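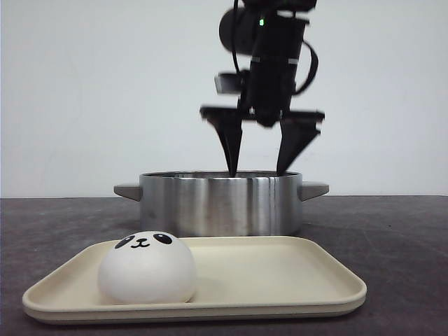 Stainless pot on the work surface.

Steam room vs. shelf: where should a small bakery stall put its money?

jhamann
I sell at a covered market in a town called Kokura Falls, nothing to do with the city. My lease is up for renewal in October and the landlord wants 738 a month, up from 650. For that I get one stall, one sink, and a shared cold room that is never cold enough after noon. There is a small unit with its own kitchen two streets over on Lebrun Street for more money, but it has no foot traffic at all. I sell filled buns, plain rolls and a few cookies. Has anyone here made that move, and did your regulars follow you?

picard_p
I did it four years ago. About half of them followed. The other half were never my regulars, they were the market's regulars, and they bought whatever was in front of them when they were hungry. I made up the difference with office orders but it took most of a year, and I would not have lasted without savings.

Before anything else, find out how much of your money comes from people who order ahead. If it is under a third, stay put.

gikel_oven
Disagree with the one-third rule. I moved with almost no preorders and was fine. What matters is whether the new place lets you bake at the hours you want. At the market I couldn't get in before 6:00 a.m. Now I start at 3:30 and have bread out when the commuters go by.

picard_p
You are on a commuter street. She says there is no foot traffic.

gikel_oven
Fair enough, I missed that line.

jhamann
Preorders are maybe a fifth. I don't track it well. I went back through my notebook last night and had 2,573 in takings for the best week this year, and the worst was under half that. The bad weeks were all rain.

agathe.c
Rain is going to hurt you more on a side street than under a roof. I'd look hard at that before signing.

Also ask the market office if the 738 is fixed for the whole term. Ours was "fixed" and then they added a separate waste charge the second year. Get it in writing that the figure includes trash and water.

fbenedetti
I'm going to be the one who says raise your prices. Everybody in these threads wants to talk about rent. 88 more a month is a few extra cents on each roll. Your customers won't leave over that. A move will cost you some 2,000 before you sell anything, between the sign, the inspection and the days you are closed.

agathe.c
That depends on what she charges now and what the next stall charges. There were two other bakers in our hall and when I went up, people walked ten feet.

fbenedetti
Then sell something the next stall doesn't have. That is the whole point of a stall.

agathe.c
I did. They copied it by spring.

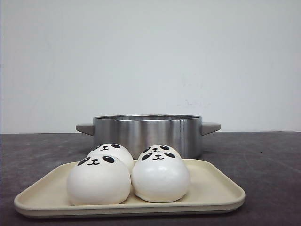

jhamann
Prices are the part I keep putting off. My plain rolls are the same as what the other stall sells, so I don't think I can go up on those. The fancy ones are different. Buns with a face on them, like these pandas with the eye patches and the little curved mouth, are what kids point at, and parents don't compare them with anything. I could probably go up on that kind and leave the rolls alone. Agathe, did yours get copied exactly or just close?

agathe.c
Close. Theirs were cheaper and not as neat. Some people came back to me, some didn't.

picard_p
Split pricing is sensible. Keep the roll price where it is so nobody thinks you have gotten expensive. Put the fancy ones at eye level and the rolls down low – people who want rolls will ask.

gikel_oven
I'd still go see the unit on Lebrun. Stand outside it for an hour in the morning and an hour at 4:00 p.m. It costs nothing.

jhamann
I can do that. The agent says it's been empty for 21 months, which I don't love.

fbenedetti
That tells you what you need to know about the street. It also means you could get them down a long way on the rent, if you were set on it.

evidal
Coming in as someone who runs the office for a market, not yours. Ask for a shorter term at the new rate. Most of us would take one year over an empty stall. And bring up the cold room when you do it. If it's in the lease as a working cold room and it isn't working, you have something to bargain with.

jhamann
It's in the lease. I've got a thermometer in there from tomorrow. I'll post what they say.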